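Reservations, stale masks, and the transparent handle problem

February was mostly spent on the arbiter, which is the piece of Grunia that decides which arm gets to go where. I had planned to write about the new grasp scorer instead. The scorer has been waiting on the arbiter for a while, so the order is reversed.

Background for anyone who skipped the earlier posts. The task is sorting toothbrushes into bins by color, with two arms facing each other across one table. Perception is Bukov, which takes a single fixed camera and produces instance masks, a color label and a principal axis for each toothbrush. Grunia takes those and produces motion for both arms. Cadwaladr is the log viewer. All three run as separate processes and talk over shared memory, a decision I defended in the autumn and would defend again with less energy.

The old arbiter

The old arbiter split the table down the middle. Left arm owned the left half, right arm owned the right half, and a strip in the center was guarded by a mutex. An arm that wanted the strip took the mutex, did its work, and released it when the wrist had cleared.

This is easy to reason about and wastes a lot of time. The loose brushes tend to collect near the middle, and the bins are spread out, so a large fraction of picks need the strip at one end of the motion or the other. In the logs the arms mostly took turns. One would be moving while the other sat at its hold pose with the gripper open, waiting.

There was also a correctness problem. The mutex covered the wrist and the fingers. It did not cover the elbow or whatever was in the gripper. A toothbrush held near one end sticks out a long way past the fingertips, and the planner was treating it as part of the fingers. Veikko Seppälä pointed this out when he read the first version of the code, and I wrote it down in the issue tracker and closed it as low priority. It was not low priority.

The new arbiter

The replacement reserves space over time. Each arm, before it starts a segment, submits a swept volume broken into short slices, and the arbiter checks each slice against what the other arm has already reserved. If there is no overlap, the segment is accepted whole. If there is an overlap, the arbiter returns the first slice at which the conflict ends, and the arm can either delay its start or ask the planner for another route.

The volume includes the held object now. Grunia attaches a capsule to the gripper frame at grasp time, oriented along the principal axis from Bukov, with its length taken from the mask and padded. When the gripper opens over a bin, the capsule is dropped from the model.

Some parameters, as they stand on the main branch:

arbiter.rate_hz = 40
arbiter.horizon_ms = 627
arbiter.retry_limit = 2
perception.max_mask_age_ms = 235

The horizon is a strange number and people will ask. It came out of a sweep. Shorter horizons let an arm commit to a segment and then stop halfway through it, which is the worst outcome, as a stopped arm over the middle of the table blocks everything. Longer horizons reserved too much and brought back the turn-taking. I could round it to something nicer and would lose nothing, but then I would have to rerun the regression set.

The retry limit matters more than it looks. After the second refusal the arm gives up on its current target and asks the scheduler for a different one. Without a limit, both arms would pick targets in the same cluster and refuse each other politely until the watchdog fired. Iida Hyvönen found that one by leaving the cell running through lunch.

Stale masks

The third item in that list has a section to itself. Bukov runs slower than the arbiter, and its output carries the timestamp of the frame it came from. For a long time Grunia ignored the timestamp and used the newest mask available. With one arm moving at a time this was harmless. With both moving, the camera's view of a brush can be covered by a forearm at the exact moment the other arm wants to plan for it.

What Bukov did in that case was report a shorter brush. The mask ended where the forearm began, the principal axis was fitted to the visible stub, and the grasp point landed at the center of the stub. For a brush partly under an arm, that puts the grasp close to one end. The pick often succeeds anyway, and then the held object swings or hangs at an angle the capsule does not match, and the reservation is wrong for the rest of the segment.

There are two changes. Masks over the age limit are discarded. And Bukov now receives the joint states of both arms, renders their silhouettes into the camera view, and flags any mask whose boundary touches a silhouette. A flagged mask keeps its identity and color label but its length is frozen at the last unflagged value. If there has never been an unflagged value, the brush is not a valid target until there is one.

Rendering the silhouettes was less work than expected. Most of the effort went into the cables, which are not in the arm model and never will be. They loop off the forearms and move with them, more or less. I ended up dilating the silhouette near the forearm and accepting some false flags.

Crossed brushes

A pair of brushes lying in an X is two problems. One is segmentation: the lower brush appears as two pieces, and something has to decide that they belong together. Bukov merges pieces with matching axes and matching color label, which works for crossings on the table when the colors differ. It is weaker when they are the same, and inside a bin they are the same by construction.

I no longer try to solve it inside bins. Once a brush has been placed, the scheduler stores its bin and stops tracking it as an individual. Each bin footprint is masked out for target selection. This removed a failure in which the system picked a brush out of its correct bin, classified it again, and put it back.

The other problem is the order of picks. Lifting the lower brush first drags the upper one along, usually toward a bin wall. Grunia builds a small graph of which mask overlaps which, and only brushes with nothing on top are offered to the scheduler. With a single overhead view the "on top" relation comes from which mask is continuous through the crossing. It gets this wrong when the crossing is near the end of a brush, where both masks look continuous. No fix yet. The scheduler just treats such a pair as unordered and picks whichever one scores better.

Clear handles

The clear-and-white ones remain the worst class. Against the light wood a clear handle picks up the color of the table, and Bukov sees the white part and loses the rest. Held up in a gripper it picks up whatever is behind it. I have seen the label change partway across the table, as the background went from wood to the wall of a bin. The label is now latched at grasp time, so the destination cannot change in flight. A wrong label at grasp time stays wrong, obviously.

Goser, the annotation tool, lets me mark the handle outline as a polygon separate from the visible part, and the next training run will use both. I have no results to report.

Cadwaladr

Small changes only. The timeline shows reservations as bars under each arm, with refused requests in outline. Clicking a refusal jumps to the other arm's reservation that caused it. It also shows mask age per target as a thin trace. I should have built this before writing the new arbiter, and it would have saved most of a week.

Still open

The elbow volume is too generous. Both elbows extend outside the table edges for most poses, where there is nothing to collide with, and the planner spends time checking them against each other anyway.

The hold pose is still fixed. It ought to depend on what the other arm is about to do. At present an empty arm can finish a placement, find no legal target, and wait low over the wood with its gripper open while the other one comes across with a brush. The arbiter handles this correctly, by delaying the loaded arm, and it looks silly every time.

The table below has brushes already crossed in the bins and more loose ones in the space between the two white bins, where the old arbiter kept its mutex strip. The left gripper is empty, and the right one is angled down toward the near bins with something clear and white in it. 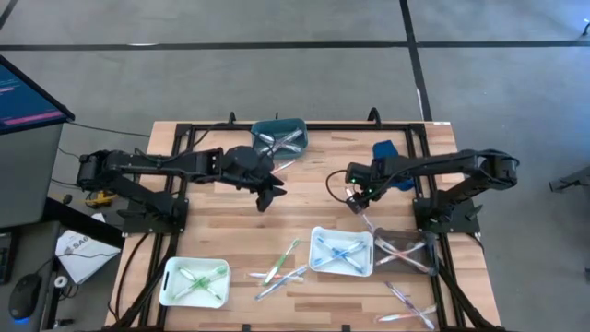
Bench notes, no. 40

Comments are open until Tuesday. If you are asking about the reservation format, the slice struct is documented in the header file and the header file is correct. The wiki page describes the old one.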